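Registering a winter loan for our under-16s goalkeeper — who has to sign?

Posted by Siyabonga Magagula, 12/12/2024

I help run the under-16s at Mabaso and we are short of a keeper. Our first choice has a broken wrist and the lad who stood in for him has gone back to playing at left back, where he is much happier. Usholm have two keepers in the same age group and their manager is willing to let us have one until the end of the season.

I have been through the league handbook twice. It talks about transfers and it talks about dual registration, but the word "loan" only comes up in the adult section. The boy would need to be free to go back to Usholm if their own keeper gets hurt. Our next league match is in January and there is a cup tie two weeks after that.

What I want to know is whether this goes down as a transfer or something else, who signs the form, and whether he can play in the cup for us. He has already been on the bench for Usholm in an earlier round but did not come on.

Yolandi Mkhize

We did this last winter with a midfielder. Most youth leagues don't have loans as such. You do it as a transfer out, and then a transfer back if he is needed, and each one has a waiting period. In ours it was 14 days, so if Usholm lose their keeper on a Saturday they can't have him back for the next one. Make sure their manager knows this before anybody signs.

The form needs four signatures: the player, a parent, and the secretary of each club. The managers don't sign. We had ours sent back the first time when our manager put his name where the secretary's should go, and we lost a week.

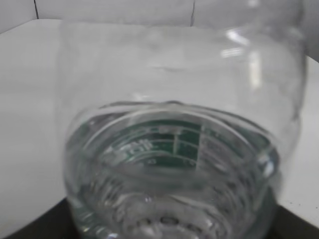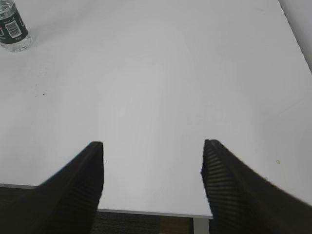
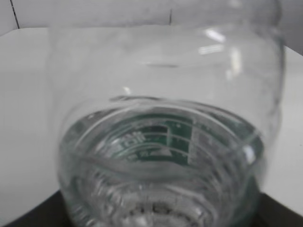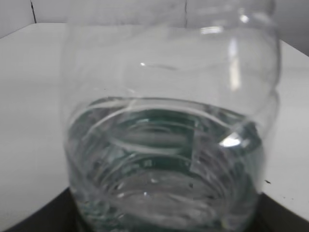 On the cup, look for the phrase "cup-tied" or "has played in". In our rules an unused substitute has not played, so he would be fine. Some competitions count anyone named on the team sheet, though, and then he would be out. The cup often has its own rules printed at the back of the handbook, separate from the league ones. I would email the cup secretary as well and keep the reply, as the other side may well ask on the day.

Also check that your squad isn't full. If your injured keeper is still registered he takes up a place.

Xolani Joubert

just ask the league. Barton got a points deduction for playing a lad whose transfer hadn't gone through, don't risk it

Fatima Dlamini

Yolandi is right about the signatures, but I would look again at dual registration before going for a transfer. Some leagues let a goalkeeper be registered with a second club in the same age group if that club has no fit keeper. It was brought in where I am after several teams had to play matches with an outfield player in goal. Where it exists it is normally a short paragraph under "emergency goalkeepers" and it is easy to miss.

There are limits. Ours runs for a set number of matches, he can't play against his first club, and you have to show that your own keeper is unfit — a note from the parent was enough for us. He keeps his registration at the first club the whole time, so there is no wait if they need him back.

If your league doesn't have it, then go for the transfer and send it off before Christmas. The registrations desk at ours shuts over the holidays and the 14 days only start once the form has been accepted.

Siyabonga Magagula

Thanks all. I found the emergency goalkeepers paragraph under substitutes, of all places. It covers league matches only, so the cup is still a problem. I have written to the cup secretary and spoken to Usholm's manager, who is happy with either route as long as they don't have to face him when we play them.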